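Foro Trabajo y Oficina > Automatización > Nos han puesto brazos en el almacén de libros, ¿cómo lo lleváis?

lomo_cosido
Mensaje 1

Buenas. Trabajo en Mestavari, preparando libros y expositores para tiendas, y desde enero tenemos brazos robóticos para colocar ejemplares.

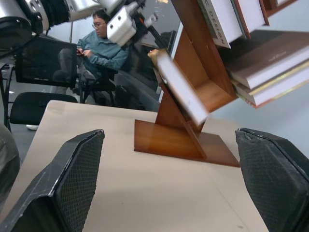
Antes éramos nosotros los que montábamos cada expositor a mano, unos 120 por turno, y acababas con las muñecas hechas polvo. Ahora me paso media jornada corrigiendo posiciones en una pantalla y la otra media esperando a que el brazo termine. Me duele menos todo, eso es verdad, pero se me hace larguísimo... ¿A alguien más le pasa?

tinta_y_cafe
Mensaje 2

¡A mí me pasó igual! Estoy en Breldale, en devoluciones, y los primeros meses me moría de aburrimiento. Luego me enseñaron a ajustar la fuerza de las pinzas (con tapa blanda es un mundo, te doblan la esquina enseguida) y ahora me gusta más que lo de antes. Pide que te formen, en serio.

grapadora77
Mensaje 3

Yo no lo veo tan bonito. En Dretar también nos dieron el cursillo, muy bien todo, y el sueldo sigue clavado. Hago de operario y de medio técnico por lo mismo. Y cuando se fue gente del turno de tarde no cubrieron los puestos - eso en la charla de bienvenida no salió.

lomo_cosido
Mensaje 4

Lo de las vacantes me preocupa, la verdad. Aquí de momento seguimos los mismos, pero nadie nos ha puesto nada por escrito. ¿Y el cursillo ese contaba como horas de trabajo?

grapadora77
Mensaje 5

La mitad. La otra mitad, en casa con un PDF.

tinta_y_cafe
Mensaje 6

Pues eso es un problema de tu empresa, no del brazo, perdona que te diga. A mí me pagaron todas las horas y el plus de máquina lo pedimos entre todos.

papel_biblia
Mensaje 7

Me meto, que yo programo celdas con cosas de Bassi. Los libros son de lo más puñetero que hay: distinto grosor, lomos que resbalan, unos de pie y otros tumbados. En la última prueba registramos 662 paradas en 3.000 colocaciones y en casi todas tuvo que ir una persona a mirar. Quien diga que eso funciona solo no ha estado al lado.

grapadora77
Mensaje 8

Ya, pero esa persona antes eran cuatro.

papel_biblia
Mensaje 9

En algunos sitios sí, no te lo voy a discutir.

lomo_cosido
Mensaje 10

Gracias a todos. Voy a pedir lo de las pinzas y que me digan antes qué horas cuentan. Tinta, ¿me pasas por privado cómo redactasteis lo del plus?

tinta_y_cafe
Mensaje 11

Claro, te lo mando esta noche cuando salga.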